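Bench notes, November, 4.20 pm

Back on the Druveck hand gripper this afternoon. It had done 2172 closes since I last had the fingers apart, so off came both pads for a wipe and a proper look (long overdue, I know!). Two screws had worked loose, so I nipped those up and put it all back together.
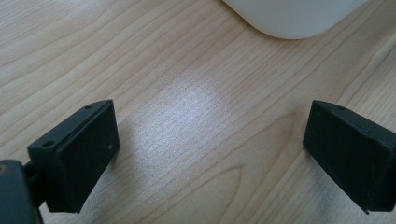
Notebook 2, p. 13

Fingers wide open over the bench, tops level with each other. A few scuffs on the right one, nothing I'd swap it for. Next clean at 900 closes – I'll stick a note on the Kokkinos box so I don't forget again.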